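**Thread: Budgeting a two-arm tabletop sorting cell, finger sets vs. second station**

Board: Equipment / Purchasing and Planning

---

**tarefactor** wrote:

I need to submit an equipment request for a tabletop sorting cell by the end of August. The task is small drink containers, bottles and cans, placed into one of two open cups at the back of the table. Two arms, fixed camera, white table against a white wall. The arms are on site. The request covers everything else for the next budget period:

- fingers and spare fingers
- gripper service kits
- table surface and position marking
- second fixed camera
- consumables (the containers themselves)

I have two quotes. Mokska sells a matched finger set with a service contract. Frade sells fingers only, cheaper per pair, no contract. The Mokska contract adds $700 per arm per year. The question is whether the contract is worth it at our duty cycle, which is 9 hours a day on weekdays and a half shift on Saturday.

Current layout for reference. Tape strips are the position references, bottles are upright, cans are in mixed poses.
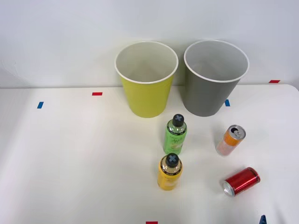 *Photo: tarefactor, fixed station camera. OK to reuse within this board.*

The can on its side is the expensive case for us. An upright bottle can be taken from above or from the side with a generous tolerance on approach. A can on its side with a metallic finish has to be taken across the body, close to the table surface, and finger contact with the table is what we believe drives wear. I don't have a clean number for it.

---

**lowbay_planner** wrote:

Skip the contract. Service contracts on grippers are priced for palletizing loads. You are lifting drink containers. Buy Frade fingers, keep two spare pairs per arm, and put the difference into the second camera.

Also, what is the failure you are insuring against? If it is finger wear, that is a consumable and belongs on a different budget line. If it is the drive in the gripper body, ask Mokska in writing whether the contract covers it. Their base tier did not when we bought.

---

**tarefactor** wrote:

Asked. The base tier covers fingers and fasteners. The drive is covered in the upper tier, which was not quoted.

---

**lowbay_planner** wrote:

Then you are being asked to pay a yearly fee for fingers and screws. Decline.

---

**k_offset** wrote:

I disagree with the above. The cost of a finger is small. The cost of a finger that does not match the one it replaces is large. We ran third-party fingers for two quarters and the pad thickness varied between batches. Every change meant re-teaching the grasp offsets, and the time spent on that was never in the purchase comparison.

If the Frade parts are held to a drawing with a stated tolerance, fine. If the quote only says "compatible," assume it is not controlled and budget labor for every swap.

One more item that gets left out of these requests is the reset. Someone has to put the containers back at the start positions between runs. Tape helps only if the reset is done to the tape, and tape on a matte white surface lifts at the corners under cleaning. Put replacement marking in the consumables line with a named interval. 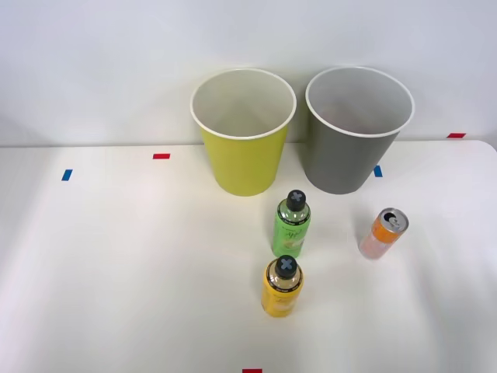
Reset labor is usually the largest number in the whole plan and it is usually missing. Work it out per cycle. If a run takes less time than the reset, the arms are idle for more than half the shift and the duty cycle in the first post is overstated. Wear estimates based on it will be overstated too, which argues against buying a contract priced by the hour. So we may end up in the same place as lowbay_planner for a different reason.

---

**lowbay_planner** wrote:

Agreed on reset labor. I do not agree on batch variation. Incoming inspection with a caliper takes minutes. Reject the pair if it is out. You do not need a contract for that.

---

**k_offset** wrote:

A caliper will give you pad thickness. It will not give you pad hardness, and hardness is what changed on ours.

---

**sill_height** wrote:

Two points on the layout, since the table and camera are in the same request.

1. Cup placement. Both cups are at the back, near the wall. Check wrist clearance on the release pose before you order longer fingers. Longer fingers move the wrist up and away from the rim, but the extra length costs stiffness for the cans. We ended up holding two finger lengths in stock, and that doubled the spares line. Moving the cups forward by a hand's width would have cost nothing.

2. Camera. A white table in front of a white wall gives you weak contrast at the back edge. If the second camera is meant to resolve pose on metallic cans, spend on diffuse lighting first. Jallmont panels are adequate and mount to standard rail. With glare controlled, you may find the second camera is optional.

---

**tarefactor** wrote:

Cup position is fixed by the task definition, so moving them is out for this period. Noted for the next one.

On lighting, we have even overhead light now. The remaining highlights are on the can bodies. I will price the panels.

On fingers, I asked Frade for a drawing. They sent one with a thickness tolerance and no hardness callout. Mokska's drawing has both. That supports k_offset's position on matching, though it still does not justify the contract. Mokska will sell finger sets outside the contract in packs of 40 pairs, which is far more than I need, or singly at list.

We use ribbed fingers. The ribs hold well on the bottle labels, and on can bodies I would like more compliance than we have.
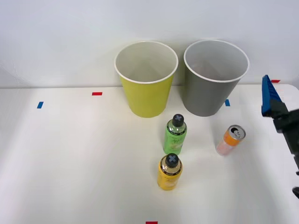 The revised plan is Mokska fingers at list price, two spare pairs per arm, no contract. The lighting goes in as a separate line so it can be approved without the camera. Reset labor is entered per cycle with a measured time, which I will take over one full shift before submitting.

Open item: pad compliance. Wurik has a soft overlay that bonds over a ribbed finger. Has anyone run it on thin-wall cans?

---

**sill_height** wrote:

We tried the Wurik overlay on empty cans. Denting went down. The bond line failed at the fingertip first, where it touched the table on low grasps. Order the overlay as a trial quantity only and log cycles to failure. Do not put it in the plan as a fixed cost until you have your own figure.

---

**lowbay_planner** wrote:

List price on fingers with no volume break is poor purchasing. Ask for the pack price against a blanket order with staged delivery. They will usually agree if the total is committed in writing.

---

**k_offset** wrote:

Only if the drawing revision is frozen for the length of the blanket order. Otherwise you have committed to parts that can change between deliveries, and you are back to re-teaching offsets.

Also add a line for new containers. Labels scuff and cans deform with repeated grasping, and a deformed can is a different part as far as the grasp is concerned. We replace cans on a count and bottles on inspection.

---

**tarefactor** wrote:

Containers added. I will request the blanket order with a frozen revision and post the response when I have it. If Mokska declines, the request goes in at list.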